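3.2 Site rules for recording in shared spaces

Recording outside the laboratory raised questions that our bench protocol did not cover. The Tondcombe site has corridors and landings that stay open during the working day, and people walk through them whether or not a session is running. We therefore wrote a short set of site rules, drafted by Arrieta and revised by Hayashi after the first month, and applied them to all 98 sessions reported in this paper.
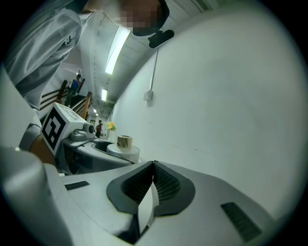 Figure 2. Work with hand-held grippers in a corridor at Tondcombe.

The rules cover three matters: people, objects and markers. Operators' and passers-by's faces must be blurred before any recording leaves the site server, and the blurring is checked by a second member of staff. Distance is no ground for leaving someone out of the check. The person on the stairs in Figure 2 and the one in red further down the corridor both fall under it, as does anyone nearer the platform. Objects are set out before recording starts and should not need to be held in place. A roll of tape standing on its edge, as on the white stand in Figure 2, is allowed under this rule, but the operator must note its pose in the session log. The square marker on a gripper must stay flat and unmarked, and is replaced if a corner lifts.

Of the 1,023 episodes recorded, 2 were withdrawn because the second check found a face that had been missed. Both were from the Golora set, where the check had been done from thumbnails - a practice we have since stopped. We now require full-size playback, which is slower but has been accepted by the staff who do the work. The log sheet was changed at the same time so that the checker signs each episode separately.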